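Home | Threads | Photos | About

Zisura's barn notes, posted in one go so I don't lose track again.

1/ Catch-up thread. I haven't written anything here since December, so I'm doing it as short posts and you can skip to whichever horse you came for.
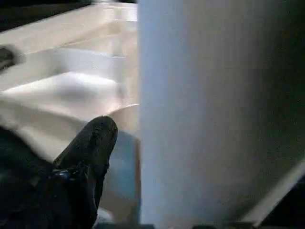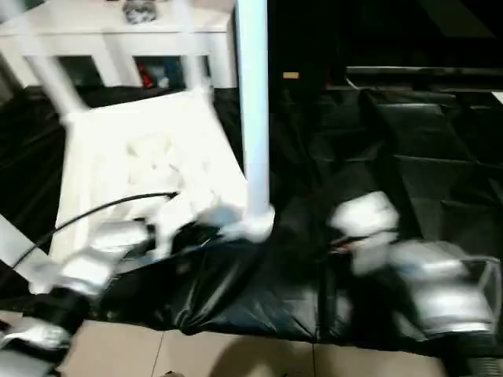
3 min read

2/ Perrin first. He had four weeks off for an abscess that took its time coming out. He was sound at the walk well before he was sound at the trot, and I spent most of that time soaking a foot and buying more diapers and duct tape than I want to add up.

3/ The farrier pulled the shoe, opened it up and left it to drain. Shoe back on two weeks later. There's a chunk missing on the outside quarter that will need to grow down. It looks worse than it is.

4/ First ride back was walk only, 12 minutes. He was good. Second ride he spooked at the mounting block, the same mounting block he's used for years. We got on from the fence instead.

5/ We're now at walk and trot on straight lines and big circles. No canter until the middle of next month. I'm not in a hurry, but he is.

6/ Cleva. She turned seven and has finally decided the left rein exists. Last fall I couldn't get a left lead out of her more than half the time. Now I get it on most tries, as long as I sit still and don't lean.

7/ The leaning was me. My instructor has been saying so for two years. She had me ride without stirrups on the lunge for a month, and I complained, and it worked.

8/ Took her to the schooling show at Skevatitz. It's a long haul for us and the trailer had a slow leak in one tire, so we left an hour later than planned. She unloaded fine and ate the whole way through braiding.

9/ We did 3 tests. First one was tense — she called to every horse in warm-up and then to the judge's booth. Second was better. Third was the best test I've ridden on her, apart from the halt, where she parked one hind leg out behind her and left it there.

10/ Comments were "willing, needs more bend" and "hurried in the downward transitions." Both fair. We came fourth in the last class. There was a pink-and-white ribbon and she tried to eat it.

11/ Weights, for those who asked. The vet clinic brought the portable scale out again. Cleva is 971 pounds, which is up from the fall and where I want her. Perrin is 1,070, and that's a bit more than I'd like after a month of standing around.

12/ So he's off grain and on soaked hay with a ration balancer. Slow feeder net, the small hole kind. He hates it. He has pulled it off the wall twice, so it's now tied to a ring with a clip that should hold.

13/ The paddock is mud from the gate to the water trough. I put gravel down last year and it's gone, I assume straight down. This year I'm trying mud grids at the gate only, and will see how they hold up before I pay for more.

14/ Shedding has started. Perrin is a gray, so every dark jacket I own is now finished until May. A rubber curry in circles, then the shedding blade on the big areas only. Cleva won't have the blade anywhere near her belly and I've stopped arguing.

15/ Someone asked about bits. Perrin is in a loose ring with a lozenge. Cleva went from an eggbutt to a baucher over the winter and seems quieter in her mouth. I borrowed it first. I would borrow first if you can, they aren't cheap.

16/ Next up is spring shots and teeth for both of them, then a pole clinic if there's still a spot. Cleva is entered. Perrin is coming along to stand on the trailer and look at things.

17/ I'll post about the clinic after it happens. Questions about the soaking setup can go under post 2 and I'll answer them there.

Contact | © Zisura Barn Notes | Back to top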